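Station 6 was back in use on 1/16/24 after two days of checks on its pair of hand-held grippers. The station at Clolport is one of the cells Romport runs under the Wijesinghe project, where people carry out short handling tasks and the readings are used to train the Seririco arm.

Ravindran Shenoy, who looks after the cell, had found that the left gripper was reporting a slightly wider opening than the right. He cleaned both sets of fingers, tightened the screws and reset the zero on each side. The cables were then checked by hand from the grip down to the floor. A trial with two of the slotted boards followed, with one gripper in each hand.
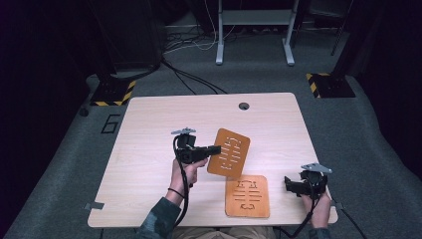
Issue 56

The boards are useful for this check. They are flat and rigid, and a finger that is out of line soon slides along the edge. Staff should bring the open fingers down on either side of a corner, close slowly and stop at first contact. If the two grippers differ at that point, repeat the zero – do not correct it in the software.

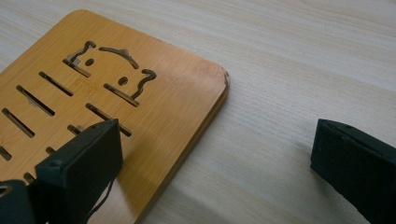
Cat-face board at the left finger, with the gripper open.

The last step is done with nothing between the fingers. Open the gripper fully over the bare table, hold it still and save the reading. Shenoy asks that this be done at the start of each shift and again after every 50 runs. Finger screws are to be checked every 600 runs.

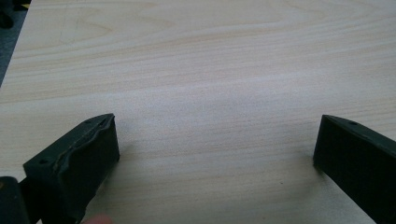
Fingers apart over the clear tabletop.

A full service of both grippers is planned for April. Spare fingers are in drawer 40, and any pair taken should be entered in the station log.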